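Eldana Nigatu has moved the same glass vase so many times that she's stopped seeing it as a vase. "It's a shape with a fragile bit at the top," she tells me, laughing, when I ask what it's like to spend a working day teaching a machine to tidy up.

I'd come to Dilent expecting a lot of people staring at code. What I got was dishes! Eldana runs data collection for a project called Cuadros, and her job is to gather the examples that the learning system trains on. Each example (they call them episodes) is one short job done from start to finish by a robot arm with a person guiding it. Pick up a bowl, put it on a shelf, let go, back off. Then somebody changes the layout a little and it all happens again.

The target for this round is 2000 episodes. When I visited in January 2024 they had 1407 in the bag, and Eldana knew the number without looking it up.

"You get a bit obsessed," she says. "I'll be brushing my teeth and thinking, okay, 593 to go." 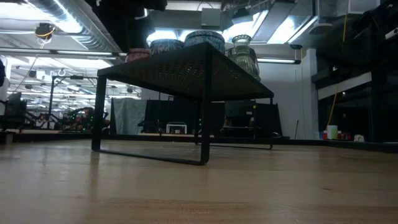 I wanted to know why they bother with a shelf at all, because surely the table alone is hard enough. She got pretty animated about that one.

"Oh, a table is easy! A table is one height. The second you put a rack on it you've got an upstairs and a downstairs, you've got legs to bump into, you've got an edge. People's kitchens are full of edges. If all your examples are on a nice flat surface, the system learns a nice flat world, and then it meets a cupboard and falls apart."

The first version of the collection, back in May, made pretty much that mistake. Her colleague Aled Trevor had set everything up beautifully, she says, every object in its place, and they recorded 911 episodes before anyone trained on them. The results were great as long as you never moved anything. Shift a bowl over by the width of your hand and the arm would go confidently to where the bowl used to be.

"Aled was very good about it," she says. "He went for a long walk."

So did they throw all of that out? Not quite - part of it got kept for testing, and the rest sits on a drive that Eldana can't bring herself to wipe. The new rule is that no two episodes in a row can start from the same arrangement. Whoever is guiding the arm doesn't get to pick the layout either. A different person does that, and Eldana admits there's some friendly cruelty involved.

"Pao-chu is the worst. She'll put two things so close together you can hardly get in between them, and then she'll just sit there, smiling at you."

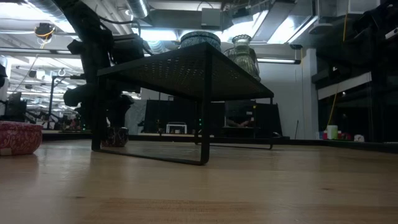 The arm at work behind the rack, with the ribbed glass vessel and a patterned bowl up top.

I asked about mistakes, figuring they'd get deleted. Some do. If the software freezes halfway, that episode is gone. But if the person guiding the arm misses a grasp, notices, and has another go, Eldana wants to keep it, and she marks it so it can be found later.

"Those are my favorites," she says. "You want it to see what getting out of trouble looks like. If it only ever sees perfect runs, then the first time it's off by a little, it has no idea what to do with itself."

She's less patient with people who rush. New operators tend to speed up after lunch, she's noticed, and the motions get jerky, and the system will happily learn jerky. These days everyone swaps out after 2 hours, whether they feel tired or not. (She says they always claim they don't.)

And the vase? It's still in the rotation, and she has a spare in her desk drawer. When I left she was heading back for the afternoon session, and Pao-chu was doing the layouts.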